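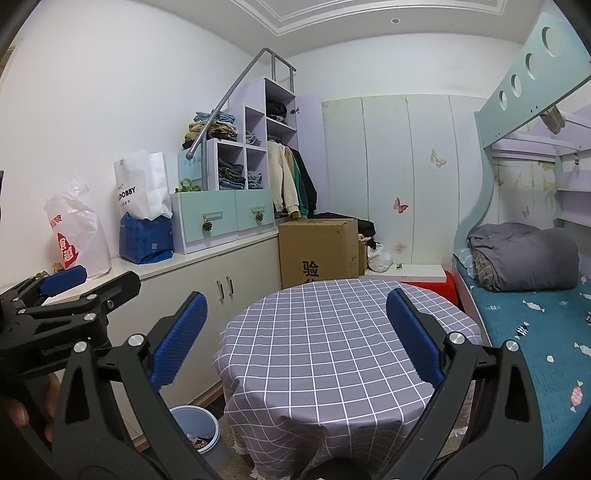 Domestic Handling Practice Group - Minutes, February meeting

Held in the upstairs room at Eststead, 7 pm. Present: the chair, the secretary (taking these minutes, again), two from Pritari, three from Ellery, one from Zilness on the phone. Apologies were received from the rest of Zilness. The phone line was poor until 7.30 and we have minuted only what could be heard.

1. Minutes of the last meeting

Accepted with one correction. Under item 4, "the operator should be restrained" should read "the operator should be retrained". Ellery asked that the original be kept somewhere.

2. Matters arising

The label printer has been fixed. The shared calendar has not. Pritari still has the long tape measure and says it will be returned.

3. Draft code of practice for hand-held grippers in lived-in homes

This took up most of the evening. The draft now runs to 14 clauses, down from 30, and the chair thanked the drafting pair for their ruthlessness. Clauses 1 to 5 were passed without discussion. The rest went as follows.

Clause 6 (leave the home as found). Zilness wanted the word "tidy" taken out wherever it appears. A kid's bedroom with clothes folded on the stair shelves, shopping bags along the cupboard and a quilt on the bottom bunk is the workplace, and the operator is a guest in it. Agreed. Operators may not straighten, refold or improve anything that isn't part of the task. Pritari noted that this will be hard on some of their people.

Clause 7 (what counts as rubbish). Discussed at length. The draft said wrappers and empty packets may be treated as rubbish on sight. Ellery pointed out that a packet on a table can look finished and still have half a snack in it, and that the owner of the half snack will have views. New wording: nothing goes in a bin until the household has said it can, and the bin to be used is agreed first. Carried, with one abstention from somebody who was eating at the time. 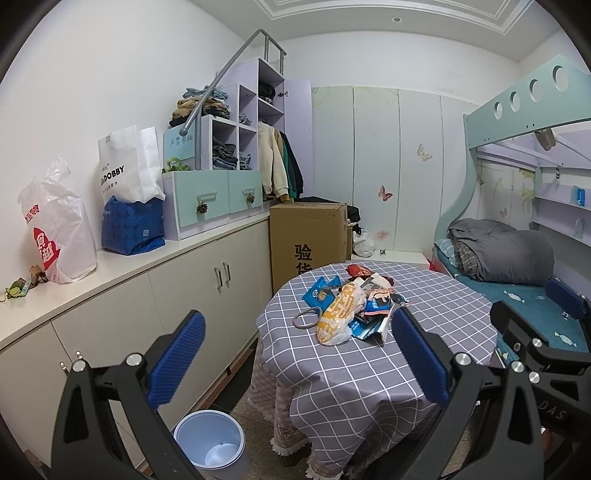
The same clause now covers odd items lying in among the packaging. If an operator can't say what a thing is, it is set to one side and asked about at the end. A loop, a clip or a bit of string is to be treated as treasured until proven otherwise. Zilness asked whether this applied to receipts. It does.

Clause 8 (table coverings). Fringed and layered cloths catch in jaws. The draft called for all cloths to be removed before work starts. This was felt to defeat the point of working in real homes, where people own tablecloths. Amended to: cloths stay on, jaws come in from over the top, and nothing is dragged toward the hem. If a cloth is caught, open the jaws and stop. Do not pull. The words "do not pull" are to be in bold, and possibly on the wall.

Clause 9 (two grippers at one table). Each operator keeps to an agreed side, and handing an item from one gripper to the other is done over the table and never over the floor. Keep 30 cm between tools unless a handover has been called out loud. Ellery finds calling out embarrassing. The chair observed that so is a collision.

Clause 10 (finger pads). Check both pads before each session and wipe them after any food packaging. Pivot pins to be looked at while you're there. Pritari proposed a form for this. The form was defeated.

Clause 11 (bunks, ladders and rails). No operator stands on furniture or household steps while holding a gripper. Passed in under a minute, a group record.

Clause 12 (length of session). Zilness asked for 90 minutes, Ellery for 70. We settled on 70 with a proper break, on the grounds that Ellery had brought the biscuits.

Clauses 13 and 14 held over. Both contain the word "reasonable" and it was getting late.

4. Trial of the draft

Pritari and Ellery will each work to clauses 6 to 12 until the next meeting and bring back written comments. Spoken comments will be heard out politely and lost.

5. Other business

The colour of the cover was raised. The chair ruled that we don't have a cover.

Actions
Secretary - send out clauses 6 to 12 as amended
Ellery - new wording for 13, without "reasonable"
Zilness - find a better phone
Pritari - tape measure

Meeting closed 9.10 pm. Next meeting same room, if the key can be found.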